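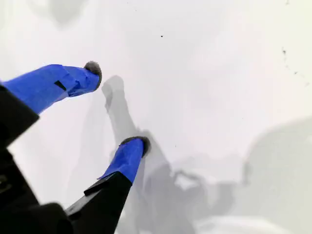

*Wrist view, gripper open, nothing between the pads.*

## Do I have to throw out my demos after re-taping the fingers?

posted by **wetwired_otter** in Data Collection, 1/11/20

I'm teaching a two-finger gripper to pick up small parts from a white tabletop. I drive it by hand, the wrist camera records, and the policy is supposed to learn my good habits. So far it has learned my bad ones with great fidelity.

I have 226 demos. Partway through, the bare fingertips kept dropping things, so I wrapped both fingers in blue tape and put gray fuzzy pads on the ends. Grip got better. My taping did not win any prizes, as you can tell from the wrinkles. The last 35 demos have the tape and pads, and everything before that is plain black fingers.

Trained on the whole pile, the arm goes to the right area, opens nicely, and then hovers there like somebody trying to remember why they came into the kitchen. Sometimes it closes on a shadow. I'm using Wetilby to record and Cituro to train, both on default settings.

Do I start over, or can the old demos be saved? I would like the answer to be the second one. My wrists would too.

---

**Godoy_refugee**

Start over. Different fingers, different robot. Storage is cheap.

---

**plumb_bob_77**

I wouldn't start over yet, but I also wouldn't keep mixing them the way you are.

You have two problems and they're getting blamed on each other. One is that the fingers changed color and shape in the part of the view that matters most for closing. Most of your data says "close when black fingers look like this," and then you hand the policy blue ones. The other is your shadows. A finger shadow on a white table is about the strongest thing in view once you look past the tape, and it moves every time the arm does. If your lamp moved between sessions, the policy has been studying your lamp.

What I'd try, in order:

1. Train on the 35 taped demos alone. It will be bad, but look at *how* it's bad. If the hovering goes away and it just misses, the mix was the trouble.
2. Fix the light in one place and mark where it stands. Two lamps from opposite sides will soften the shadows.
3. Record more taped demos, and include a batch where you start a little off and correct. Mine came to 28 of those before the hovering stopped. Clean demos only teach it what to do when everything is already going fine.
4. Pretrain on the old ones and finish on the new ones. They still know where the parts are.

Also, the table has a few dark specks on it. Wipe it down, or leave them and shift things between demos. I once had a policy that steered by a crumb. It did very well until lunch.

And before you record anything else, decide whether that tape is staying. The flap near the base of the lower finger is going to catch on something, and then you'll re-wrap it, and then you'll be back here with a third kind of finger.

---

**stikier_than_thou**

I agree with the long one. I work with the Stikier pads (no relation, I picked the name first) and the fuzz flattens with use, so your pads at demo 14 of a session may not look like your pads at demo one. Keep a note of when you change them. I didn't, and now I have a folder called "pads_maybe".

Can't you turn the image black and white in Cituro? That might help with the blue. I've never tried it.

---

**wetwired_otter**

Trained on just the taped ones overnight. No more hovering! It now misses right away and with total confidence. Going to go buy a second lamp.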